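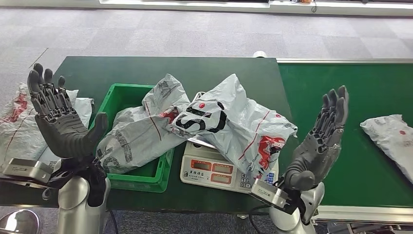

The Gredness Hour was a late-night celebrity talk and variety program made in Woncombe, and I should say up front that I wrote most of this entry from my own tapes and a shoebox of clippings, so forgive me if I lean toward the parts I loved. It ran for nine seasons with Saturnino Salcedo as host for all but the last of them.

Background

The show started as a filler. The station had an hour to plug after the late news, and Salcedo, who had been reading the weather and doing a decent impression of the mayor, was handed a desk, two chairs and a potted palm. The title came from the street the studio was on. I've seen it claimed that Gredness was the name of a sponsor, but the old listings have the street address printed right under the logo, so I'm going with the street!

Format

Each episode opened with a monologue, mostly local politics and whatever famous person had embarrassed themselves that week. Then came two guests, a musical number and a closing bit called "Return to Sender," where Salcedo read angry viewer mail in a very calm voice. I still think that was the best thing on television at that hour (my sister disagrees, she only ever watched for the band).

The house band was Prunus, a five-piece that had played weddings before this and went right back to weddings after. Their leader, Patricio Sotomayor, became the host's sparring partner, and by season three he was getting bigger laughs than some of the guests.

The Noh episode

Most people who remember the show at all remember this one. Salcedo did the whole hour in the style of a Noh play – mask, slow walk, long silences – while interviewing a soap actor who clearly hadn't been warned. The actor answered every question straight for 14 minutes and then left for a glass of water and didn't come back. Reviews were split. One clipping I have calls it "an hour of a man standing," and another, from the same paper a month later, calls it the bravest thing the station ever aired. I've watched it maybe too many times and I lean toward the second one, though the masked weather report does drag.

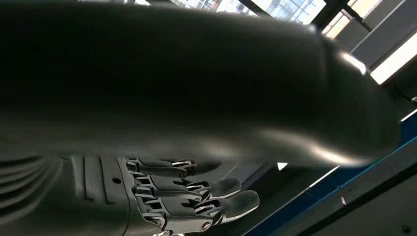 Woncombe Popular Culture Club – Television and Radio Section

Change of host

Salcedo left after the eighth season to try a network pilot, which was never picked up. Sotomayor took over the desk in March and kept the band job too, running back and forth during the breaks. Ratings slipped, and Salcedo couldn't resist bringing it up in interviews. Sotomayor answered him from the desk with a song, which I won't quote because half of it is rude. The final season was cut from 16 episodes to 13.

The two made up later, at least well enough to share a stage at a charity roast.

Surviving recordings

The station reused a lot of its tape, so the first two seasons are mostly gone apart from home recordings. The Noh episode survives complete, commercials included.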